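Cosum Zipper Wax Stick and Repair Kit

Home > Sewing and Mending > Closures > Care and Repair

Item: Cosum Zipper Wax Stick and Repair Kit
Maker: Biketholm
Availability: In stock, ships from our Blackburn warehouse
Sold as: One kit in a tin

Overview

The Cosum kit is a small tin of supplies for keeping zippers running and for replacing the parts that wear out first. It is meant for home menders, alteration shops and anyone who looks after a rack of shared clothing, such as a school costume closet or a work crew's outerwear. The kit does not include a sewing machine foot or replacement zipper tape. If your zipper has missing teeth in the middle of the run, you need a new zipper, and those are listed separately under Closures by the Yard.

Everything in the tin can be bought again on its own. The wax stick is the part most people use up first.

What's in the tin

Wax stick, unscented, in a twist-up tube
Replacement sliders in sizes 3, 5 and 8, for coil and metal zippers
Top stops and bottom stops, nickel finish
Pull cords, black, with crimp ends
Nylon cleaning brush with a narrow head
Folded instruction sheet

The tin has a hinged lid and a foam insert cut to hold each size of slider in its own slot. The sizes are stamped on the foam. The insert lifts out if you would like to use the tin for something else.

Choosing the right slider

Most returns on this product are for the wrong slider size, so please read this section before ordering refills. The size of a zipper is based on the width of the closed teeth in millimeters. A size 5 measures between 5 and 6 millimeters across when it is zipped. Measure the teeth only and leave the cloth tape out of it.

Many sliders have the size stamped on the back. Turn the slider over and look for a single number, sometimes followed by a letter or two. If there is a number, go by the number. If the slider is missing or the stamp has worn off, use a ruler on a closed section of the zipper.

The material matters as much as the size. A coil zipper has a continuous spiral of nylon sewn or woven to the tape. A metal zipper has separate teeth clamped onto the edge of the tape. A molded plastic zipper has chunky separate teeth and takes a different slider that isn't in this kit. A size 5 coil slider and a size 5 metal slider look alike from the front but are shaped differently inside, and the wrong one will either jam or let the zipper pop open behind it. In the tin, the metal sliders are in the left row and the coil sliders are in the right row.

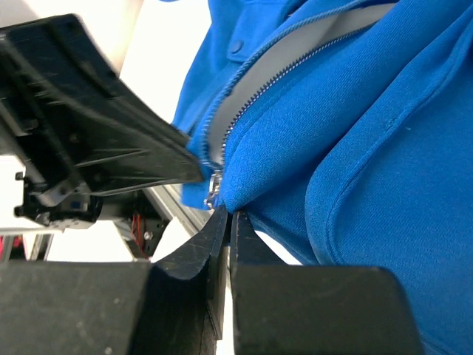 Before you replace anything, clean the zipper and wax it. A large share of sliders that come to our repair bench are still good and only needed the dirt brushed out. Brush along both rows of teeth with the zipper open, then wipe with a damp cloth and let it dry. Look at the cloth next to the teeth too, because fabric caught in the slider is the other common fault. Soft knit jackets are the worst for this. On a blue zip-up like the one shown, the knit bunches up next to the metal teeth and a fold can lie right over the slider. Hold the fabric flat on both sides with one hand and ease the slider back the way it came. Don't pull the fabric out sideways, or you may snag the knit. When the slider is free, run the wax stick up and down both rows of teeth, front and back, and work the slider over the full length until it moves evenly.

Using the wax stick

Twist up a short length of wax, no more than the width of a pencil eraser. A longer piece will snap. Rub it on the teeth with light pressure. You should see a thin film and no lumps. If lumps form, brush them off before you close the zipper.

The wax is clear on most fabrics once it has been worked in. It can leave a mark on silk, satin and untreated suede. On those, lay a strip of paper on each side of the teeth before you start. The wax comes off cotton and polyester in a warm wash, and the zipper will need waxing again afterward.

How often to do it depends on use. A coat worn every day in winter will want it once or twice a season. Bags and tents that get sand or salt in them should be brushed after each trip and waxed before they are stored.

Do not use the stick on waterproof zippers with a rubbery coating. Those need the lubricant named by the zipper's maker.

Replacing a slider on a jacket

You will need a pair of end-cutting pliers and a pair of flat-nose pliers. Neither is in the kit.

Open the zipper all the way. On a jacket, work on the side that carries the slider. Find the top stop, the small piece of metal clamped at the very top of the teeth. Grip it with the end cutters and rock it gently until it loosens. Take it off without cutting the tape. Slide the old slider up and off the top.

Check the new slider against the old one before you put it on. The back should be the same width and the channel the same depth. Feed it on from the top with the pull facing out and the wide end pointing up. It should go over the first few teeth with very little force. If it won't, stop and check the size again.

Run the slider to the bottom, put the pin into the box and zip the jacket up a few inches. Look behind the slider. The teeth should be closed with no gaps. If they are, unzip it, put a new top stop on the tape just above the last tooth and squeeze it shut with the flat-nose pliers. Tug it to make sure it holds.

If the teeth come apart behind the new slider, it is too large or the wrong type. Don't squeeze a new slider with pliers to make it fit. That works for a week or two on an old slider, but it cracks the plating on a new one.

Specifications

Tin: steel, hinged lid, matte gray
Wax: paraffin and beeswax blend
Sliders: zinc alloy, nickel finish, auto-lock
Stops: brass with nickel finish
Pull cords: nylon, heat-sealed
Brush: nylon bristle, plastic handle
Storage: keep below 100 degrees Fahrenheit

The wax will soften in a hot car. If it does, stand the tube upright somewhere cool and let it set before opening it.

Shop pack

Alteration shops and schools can order the Conum refill pack, which holds 200 sliders in a divided box with a snap lid. The standard mix is mostly size 5. You can ask for a different mix in the order notes and there is no extra charge for it. Shop packs don't include wax or a brush. Allow 2 extra working days for a custom mix.

Black and antique brass finishes are available in the shop pack only. We tried the antique brass in the home kit and the color was not close enough from batch to batch, so it was dropped.

Questions we get

Does it work on jeans?
Yes for the wax. For the slider, jeans usually take a size 4 or 5 metal with a locking pull that lies flat. The size 5 in this tin will fit many pairs, but its pull is longer than the one you are used to.

Can I use it on boots?
Yes, if the boot has a coil zipper. Go easy with the wax around leather. The size 8 slider is the one most people need for tall boots.

Is candle wax just as good?
Plain candle wax will get you home. It is harder and flakes off sooner, and colored candles can stain the tape.

My zipper is missing the pin at the bottom. Can this kit fix that?
No. The pin and box at the bottom of a jacket zipper are fixed to the tape at the factory. The zipper has to be replaced. Our repair bench can do it if you don't sew.

Do you sell only the coil sliders?
Yes, in bags of one size. See Slider Refills, Coil.

Repair bench

Our bench in Blackburn takes mail-in work on jackets, coats and bags. Please wash the item first. Unwashed items are sent back at the owner's cost. Put a note in the box with your name, phone number and a line on what is wrong. Brayden Lachance runs the bench and will call with a price before any work is started. The bench closes for two weeks in August, and anything that arrives during that time is put in line in the order it came.

Shipping and returns

Kits ship in a padded mailer. Unused kits can be returned within 30 days for a refund of the purchase price. Opened wax sticks can't be returned. If a slider is faulty, send us a photo of the front and back and we will mail a new one. You don't need to send the old one back.

If you ordered the wrong slider size, we will swap it once for the cost of postage.

Changes to this product

The foam insert now has a slot for the brush. Earlier tins held it loose in the lid. The wax tube is slightly wider than before and old refills will not fit the new tube, but new refills can be trimmed with a knife to fit an old one.

Related items

Metal zipper chain by the yard, size 5
Separating zippers for jackets, assorted lengths
End-cutting pliers, small
Seam ripper with cap
Wax stick refill, single

Page last updated Monday, November 21, 2022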